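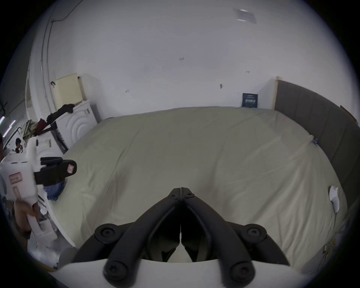

Wouldn't it be simpler to teleoperate the arm and skip the hand tools? One reader of the last Nurkard thread asked that, so the next few posts cover it.

1/ We tried remote control first, at the Tolham site. 324 demos of picking up a shirt and laying it flat. Usable data, slow to collect. The operator waits on the arm, and cloth punishes waiting. Grasps came late and the pauses went into the training set.

2/ With hand-held grippers the person moves at their own speed and the robot gets the path afterward. Current count is 527 demos on the shirt task. Target is 600 before we retrain.
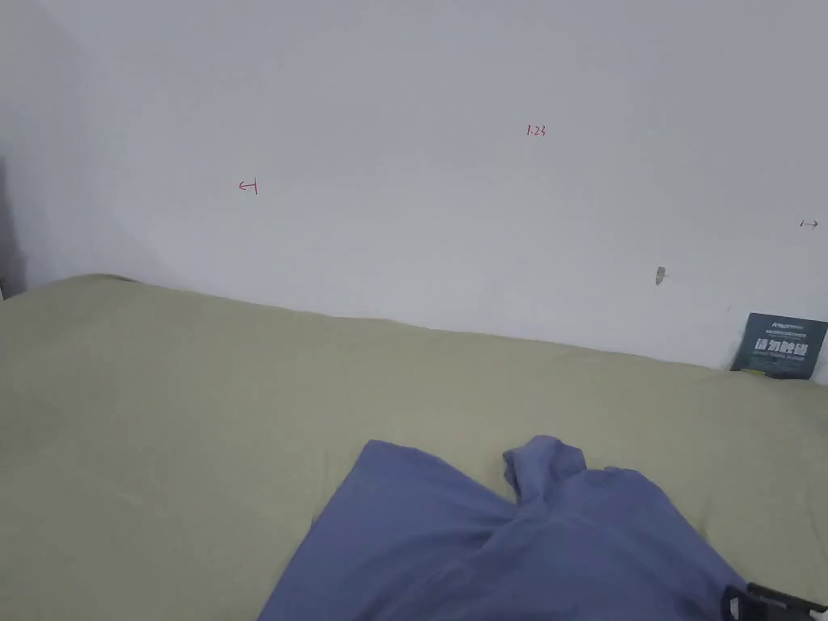 3/ Position drift is the main cost of dropping the arm. There are no joint encoders, so the gripper pose has to come from the cameras, and a blank wall gives the tracker very little. The red 1.23 and the arrows on either side of it are small, but they don't move when the cloth does. We check replayed paths against fixed points like those.

4/ Crumpled starts matter more than neat ones. Early on we laid the shirt out the same way each time and the policy learned one corner. Now it gets dropped, and the grasp begins wherever the drop leaves it.
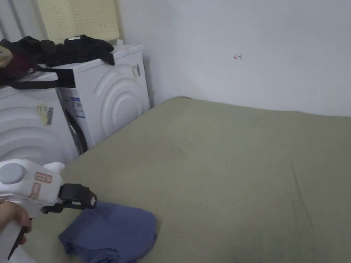 5/ Two hands are harder than one. Each gripper logs its own clock, and an offset between them looks like one hand letting go too early. We sync at the start of each take and throw out takes where the clocks drift. Both LED strips should be green before anyone touches cloth. 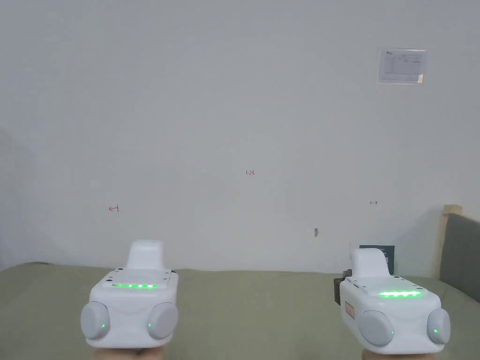

6/ Remote control stays in use for corrections. When the policy fails on the real arm, an operator takes over from that point and finishes the fold. Those clips are short and get a higher weight in training. Numbers after the retrain, probably in March.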